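How does a lab choose a robot?

A robot arm costs a lot of money, so people plan for a long time before they buy one. At Esthorpe, the lab started by writing a list of jobs. Near the top was moving small amounts of liquid with a pipette.

Next comes the list of things the arm must work with. A pipette needs a stand to hang on. It also needs tips, which are used once and thrown away, so the lab has to keep buying them. Beakers and test tubes go on the list too.
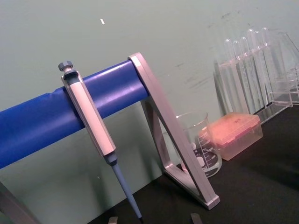
Mervyn Stockdale told the planners that they should buy the small things first and the arm last, as a stand in the wrong place can mean the arm never reaches it.

The lab set aside 1083 pounds for stands, racks and glassware. The arm has its own budget. Four people need training to use it, and that takes nine hours each. Those hours have to be paid for as well.

Then there is looking after it. Parts wear out, and someone has to check the arm every month. The lab at Urnavthorpe forgot this and had to wait until July for new money.

Words to know
Budget: a plan for spending money.
Pipette: a tool for picking up and moving small amounts of liquid.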